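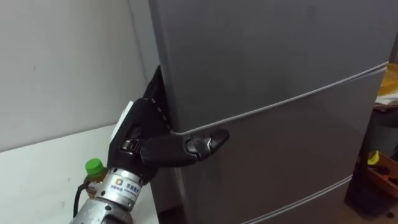

**Product notes: the Layug hand and the Trokham kitchen module**

April 10, 2020

Several members have asked whether the Layug multi-fingered hand is worth the money for household work, as opposed to the two-finger gripper most of us already own. Trokham, the distributor, lent us one for a month along with its kitchen task module. These notes cover what comes with it, how it behaved on appliance doors, and what we would want changed before buying.

**What is on offer**

Trokham sells the hand in two ways. The basic kit is the hand, a wrist adapter, a cable and the driver software, at $3000. The kitchen kit adds the Tastis task module, a library of pre-tuned motions for doors, drawers, lids and taps, and brings the price to $3540. Both prices are before tax and shipping. The arm is not included in either one, and you will need a wrist flange that matches the adapter. Check this before ordering. Trokham will cut a different adapter on request, but it adds to the wait and the company would not give us a firm price for it.

The Tastis module can be bought later for the same difference, so there is no penalty for starting with the basic kit.

**Setting up**

Mounting took most of a morning. The adapter went on without trouble. The cable was the slow part. It has to run down the outside of the arm with enough slack for full wrist rotation, and the clips supplied are too small for a thick lower arm. We used our own. If your arm has internal routing, the connector will not fit through it without being taken off and re-terminated, and that voids the warranty.

The driver installed cleanly on the second try. The first attempt failed on a permissions error that is covered in the manual, though in an appendix and not in the install section. Calibration is automatic. The fingers open and close in turn, and the software reports any joint that falls outside its range. Ours passed every time except once, after the hand had been left powered off overnight in an unheated room. It passed on a repeat.

**Refrigerator doors**

We spent most of our time on fridges. They are a fair test, as a magnetic seal needs a strong pull at the start and almost none once it lets go. A good many newer models also have no bar handle. You are expected to get your fingers behind the edge of the door, and a two-finger gripper does this badly. It either slips off or pinches the gasket.

With the Layug hand the approach is different. The fingers curl around the side of the door and the thumb is laid flat across the front, so the load is spread over several contact points. Tastis calls this motion an edge hook. You give it the door edge and the hinge side, and it works out the approach and the pull path.

We ran the edge hook 29 times on a multi-door fridge with a satin finish, starting from a different arm position each time. The door opened on all but 2 of these. In both failures the fingertips landed short of the edge and closed on nothing. The software noticed, backed the arm off and reported a missed grasp, as it should. It did not retry on its own. There is a retry setting, but it is off by default and we left it that way.

Pull force can be capped. The default cap is set low, and on our older test fridge, with its stiffer seal, the hand stalled until we raised it. Raise it in small steps. When the seal lets go at a high setting, the door swings faster than we liked, and anything stored in the door shelves gets a good shake.

The finish of the door matters less than we expected. A matte or satin front gave the thumb enough to bear against. A polished stainless door was more slippery, and the thumb slid a few millimetres on most pulls, though the fingers held.

**Closing the door again**

Closing is handled by a separate push motion using the backs of the fingers. It is slow and reliable. The module does not check whether the seal has seated. We added our own check with a cheap contact switch, and would suggest others do the same if food is going to be left in the fridge.

**Other tasks**

Drawers were fine. Cupboard doors with small round knobs were fine as well, although a gripper does that job equally well for less money. Screw caps on drink bottles were mixed. The hand can hold a cap and turn it, but something else has to steady the bottle, so in practice you need a second arm or a clamp. Taps with a single lever worked well. We did not try the module on ovens, and Trokham does not recommend it.

**Clearance**

Allow more room than you think you need. The hand is bulkier than a gripper and the fingers must reach past the edge of the door before they close. If the fridge is built in flush with cabinets there may be no gap to work with, and the edge hook will refuse to run. It wants free space on the opening side. Clutter on a nearby bench is less of a problem provided the arm can pass over it, but the path planner treats anything it has not been told about as empty space. Map the bench first, or clear it.

**Wear and service**

After a month of use the fingertips were a little polished, with no other marks. Replacement tips are sold as a set. Trokham's service is done through Mornaleo, which has a repair counter and accepts parcels from anywhere in the country. We sent one question by email about the noise from the thumb joint and had a useful answer the next day. The noise is normal under load, according to them, and should not get louder with use. Ours did not.

The warranty is one year on the hand. It excludes the cable.

**Our view**

If your work is mostly picking up objects from a table, keep your gripper. If you need to open appliance doors that have no handles, the Layug hand is the first we have tried that we would leave running on that job for an afternoon, with a person still in the room. The kitchen kit is worth the extra – writing and tuning the edge hook yourself would take far longer than the difference in price would suggest.

Three changes would make it easier to recommend: larger cable clips, a seal check on closing, and moving the permissions note to the front of the manual. We have passed these on to Trokham. A software update is due in May and is supposed to include the seal check.

The loan unit goes back at the end of the month. Members who want to try it before then can book a bench slot through the usual sign-up sheet. Bring your own adapter if your flange is not the standard pattern.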